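Naveen Kanaujia
Thread on metal bins and long stock, as I spent most of May on one and keep getting the same questions.

Scope: short bar stock, dumped in with no dividers. Loose parts in a deep bin. If you store in racks or V-trays, most of what follows won't apply to you.

First point is wall slope. Vertical walls give you more volume for the same footprint, and everyone buys on volume. Then a bar settles flat against the wall at floor level and you can't get fingers, a hook or anything else behind it. Sloped walls lose capacity and win it back in access.

Slope doesn't fix it completely. A bar parallel to the wall will still slide down and lie along the base. The joint between wall and floor is where the last bar in any bin ends up. If the fabricator will do a radius there, pay for it. Dernden quoted me a 14 mm radius as standard. Sachdeva wanted a tooling charge for the same thing, so Dernden got the order.

Second point, finish. Powder coat on a bin interior is a consumable. It goes first wherever stock lands or gets dragged, and on a sloped panel that means the lower edge. You get ragged patches down to the metal while the upper part still looks new.
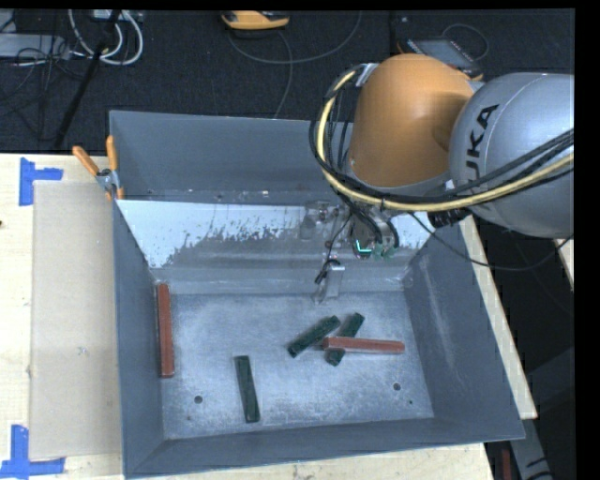

I stopped recoating whole bins a while ago. Sand the bare patches, wipe down, cold zinc, done. It looks bad and it holds. A full strip and recoat takes a bin out of service for 4 days at our shop and the lower edges wear through again anyway.

Floor scratches I leave alone. Fine scratching and cloudy wear are cosmetic. I only act on a burr I can feel with a rag. Use the rag, keep your fingertips out of it.

Third point, holes in the floor. If you spec a new bin, ask what each hole is for and get the diameter on the drawing. Drain, fixing and lifting holes are all different sizes and they all get called "drain" on the quote. Any hole bigger than your smallest bar end will catch a bar end sooner or later.

Reply to a DM: yes, color coding the bars works, with limits. Paint is fine for telling two grades apart at a glance. It's poor for three or more, as dark colors converge once they pick up shop grime. Dark green against reddish brown is readable. Dark green against dark blue was a mistake we made for a whole quarter.

Also, color tells you the grade and nothing about the length. We stamp length on one end. Half the time that's the end facing down.

Fourth, crossed bars. Take the top one first. Obvious, and people still pull the lower one by its free end because it's closer to them. The upper bar rolls, the coating gets another gouge, and now both are against the wall.

Fill level: we run ours to 3 layers maximum, by eye. Past that the bottom bars stay put for months and you lose any hope of first in, first out. The Plornance bins next door have a painted fill line, which I'd copy if I trusted anyone to look at it.

Measured wall thickness on the oldest bin last week. Worst spot was 92 percent of nominal, on the slope, same place the coating goes. No action needed. I'll check it again next May.

Someone asked about rubber liners. Tried an Oltico sheet, bonded. Quieter, no question. Swarf embeds in it and then scores the paint on every bar that goes over it. Removed it. Getting the adhesive off took longer than fitting the liner did.

Drawings for the radius version when I've redone the dimensions in inches. The current set is metric only.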